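I spent most of Saturday at the Cleledley swap meet, and the news is that it's moving. After years in the hall behind the Girwood bus depot, the whole thing goes over to the old Chiriac furniture showroom in April. The organizers put up the notice by the coffee table at lunchtime, and by two o'clock it was all anybody wanted to talk about (me included, I'm afraid).

If you've never been, it's secondhand everything. Kitchen stuff, lamps, records, box lots from house clearances, and a long row of people who will tell you what your grandmother's clock is worth if you ask nicely. The new place has room for 90 tables, and it has a loading door, so you won't have to carry a dresser up the front steps like I did last year. My back is very happy!

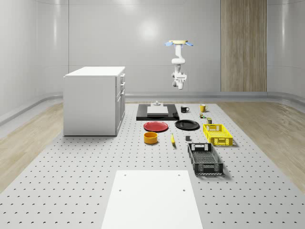

## What changes for sellers

The table fee stays the same through the summer, which surprised me. Ecaterina Bratu, who runs the bookings, told me they'd looked at raising it and decided to see how the first few months go. You do have to book ahead now, though. No more turning up at six in the morning with a van and hoping for the best. The sign-up sheet is on the counter at the hall until the last meet there, and after that it's by email.

There's also a new rule on electrical things. Anything with a plug has to be tested before it goes on a table, or else it gets a "display only" tag and the seller has to say so out loud. I've got mixed feelings. I sold a lovely old Vallarik radio last spring to a man who only wanted it for a shelf, and I'd have hated to drag it off to be tested first. But I've also seen the state of some of the cords that come out of those boxes, so okay, fair enough.

Furniture gets its own corner by the loading door. Glass and china will be along the quiet side, away from the kids' books, and I think every china seller in the county just breathed out.

## The valuation table

This was the part I cared about most, and yes, it's staying. Geum-ok Yoo will be there every month with her magnifier and her stack of old auction catalogs. She did two hours straight on Saturday and barely got to drink her tea. The limit is two items per person now, so pick your best ones before you get in line.

I brought her a pair of brass candlesticks and a mantel clock that came from my aunt's house. I had big hopes for the clock. She turned it over, opened the back, and told me very kindly that the case was nice and the works had been replaced – so maybe fifty bucks to someone who likes the look of it. The candlesticks were better. She wouldn't put a firm number on them, but she told me not to polish them any more than I already have. Oops.

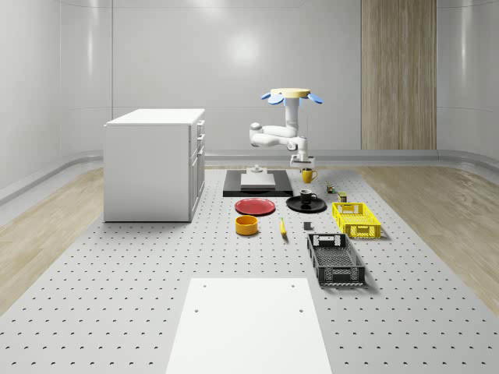 The woman behind me in line had a much better day. She'd brought a small landscape painting wrapped in a bath towel, and Geum-ok went quiet over it for a good long while before saying it could make over 2,000 at the right sale. The woman laughed and said it had been hanging in her laundry room. She's going to get a second opinion before she does anything, and that's what I'd do too. An estimate is only an estimate, and you've still got the seller's commission to come out of it, plus photos and insurance at some places, so do ask for the full list of charges first.

I did ask Geum-ok what people bring in most often that they think is worth a fortune and isn't. Dinner sets, she said, right away. A full set can cost a small fortune new and go for next to nothing a generation later, mainly since it can't go in the dishwasher. If you like yours, eat off it.

## Dates and parking

There are still a few meets left in the old hall, same hours as always, doors at nine. Parking at the showroom is free in the side lot, but the front spaces belong to the tire shop next door and they do tow. Buses stop right across the street.

I'll be at the first one in the new place with a table of my own, selling the clock. If you want it, come early and make me an offer. The candlesticks are staying home with me for now.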